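# The Slow Business of Learning to Love Lentils

I came to lentils through being broke, like most people do, and I stayed because of a bus ride to Prudham.

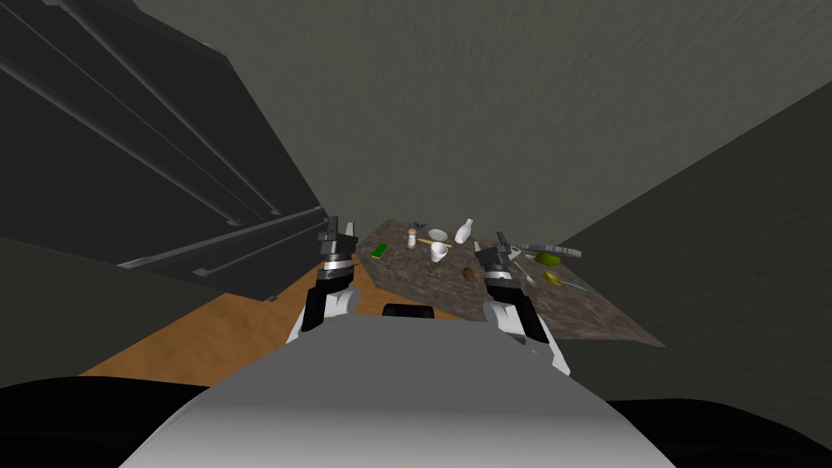 It was November, the heater on the bus had quit, and by the time I got off I would have eaten a boot. The only place open was a lunch counter called Tarnuser, with steamed-up windows and a menu of exactly 2 soups. One had run out. The other was red lentil with burnt onions on top, and I had a bowl, and then I had another bowl, and then I missed my bus back.

I grew up on the brown kind, boiled until they gave up, with a carrot in there for morale. My family ate them at the end of the month and we all called it mud (with affection, mostly). So it was a bit of a shock to find out, well into adulthood, that I'd been eating them wrong. They want salt early. They want fat, more than you think. And they want something sour right at the end, a squeeze of lemon or a spoonful of vinegar, so the whole pot wakes up!

After Prudham I went a little overboard. There's a grocery in my part of town called Gebremichael, long and narrow, with the spices in the back and the bread up front, and I started going in every week for a different bag. Split reds, whole greens, the tiny black ones that look like something you'd find in a beanbag chair. I ate misir wat from their hot case on torn pieces of injera and went home smelling of it, and my coat still does. I've tried to make it myself maybe a dozen times. The onions are the trouble. You cook them dry, in the bare pot, for a good 30 minutes before any oil goes in, and I always get bored and turn the heat up, and then I'm scraping black bits and opening a window.

My greens go better. I do those the way I had them in Trosgate, on a vacation where it rained the entire time: cooked just until they hold their shape, drained, then dressed while they're still hot with mustard and way too much parsley. Cold the next day with a boiled egg, that's lunch. I'd put that lunch up against anything you can buy in a plastic box.

A few people have asked me if they need to soak them. Nope. Rinse them, pick through for the odd pebble, and get going — the reds are done before you've found something to watch. Old ones do take longer, and the bag at the back of your cupboard is older than you'd like to believe. I found one of mine during a move and cooked it for 4 hours out of pure stubbornness. It was still gravel.

I did go back to Tarnuser last winter. Same counter, same windows, and the other soup turned out to be split pea, which I ordered out of fairness and didn't much care for. I asked what was in the lentil and was told "lentils," so I've been guessing ever since. Cumin for sure. Tomato paste, fried until it goes dark. Maybe dried mint, though I change my mind about the mint every time I make it, and this week I'm leaving it out.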